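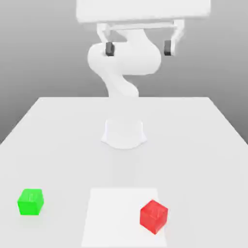 Two-cube sim task, start pose. Jaws open, red cube on the mat, green one off to the left.

Gripper comparison FAQ
Last edited 28/05/2018

Same questions keep landing in my inbox so I'm putting the answers in one place. Short version of the project: one arm, two cubes, a few different grippers and controllers, all in sim. Questions not covered, mail me. Cengiz Aksoy.

Which grippers did you compare?
Three. Osley parallel jaw, Tomar parallel jaw, and the Vokix three-finger. The first two are close cousins, the Vokix is a different animal and needs its own config file. Don't load it with the default one, the fingers spawn inside the wrist and the whole arm goes flying.

What's the task exactly?
Pick up a cube, lift it, hold it, put it down on the mat. Red or green, set in the config. Cube poses are shuffled within limits at every reset, so the red one doesn't always start where you see it in the picture.

How many runs?
1,944 in total after throwing out the ones that crashed. Every gripper/controller pair got at least 100. The leftover runs are mostly Osley, that's the one I was debugging with all of April. So don't compare raw totals, compare rates. The results sheet has both.

What counts as a success?
Cube clear of the table for the full hold, then down on the mat and not touching a finger at the end. Dropping it from height onto the mat is a fail, even if it lands nice. Nudging the other cube is fine, it gets logged but not scored.

So which one won?
Depends on the controller, sorry. With plain position control the Osley did best on cubes lying at an angle. Tomar was better once I switched on force limits, it stopped squeezing the cube out like a bar of soap. Vokix was slowest everywhere but forgave bad aim the most. If you only want to pick up cubes, get a parallel jaw and stop reading.

Why do the pads matter so much?
Friction. Almost every slip I looked at went away when I raised pad friction. Which is a bit of a cheat! I set one value for all three grippers and left it alone for the scored runs. Anything before version 11 of the configs used per-gripper values, ignore those results please.

Is the open width the same for all of them?
No. Each one starts at its own max opening. I tried forcing them all to the same width, the Vokix hated it.

Which controllers are in there?
Position, position with force limit, and the Musetti impedance one. Musetti needs the extra plugin, see the install page. Without it you get a "controler not found" error (yes the typo is in the code, no I haven't fixed it).

My arm shakes when it closes on the cube. Help?
Timestep too big, nearly always. Halve it. If it still shakes, lower the gain on the finger joints first and leave the arm joints alone.

Cube sinks into the table?
Old collision mesh. Pull the latest and delete your cache folder. Both steps, the cache won't refresh by itself.

Can I change the camera?
Yep. There's a front view, a top view and a wrist view. Front one looks across the table at the arm, good for checking pick order, bad for judging depth. For grasp debugging use wrist. Rendering all three at once slows things down a lot, turn off what you dont need.

Why is everything so plain? White table, gray background?
Faster to render and easy for the color detector. There's a textured version on the to-do list. Detector gets confused by it at the moment, so no date.

Can I add my own gripper?
If you have a URDF, yes. Put it in the grippers folder, copy the Osley config, change the joint names and the max opening. Check the tool center point twice. I got the Tomar one wrong by a finger length and lost a week of runs.

Does any of this hold up on a real arm?
Don't know yet. Only sim results on this site. I'd trust the ranking for position control more than the force numbers. Contact forces in sim are, hm, optimistic.

How long does a full batch take?
On my desktop 100 runs finish over a long lunch with rendering off. With rendering on, leave it overnight.

Can I use the data?
Sure, logs and configs are both on the download page. Say which config version you used if you publish anything. Bug reports by mail, attach the log and the seed or I can't reproduce it.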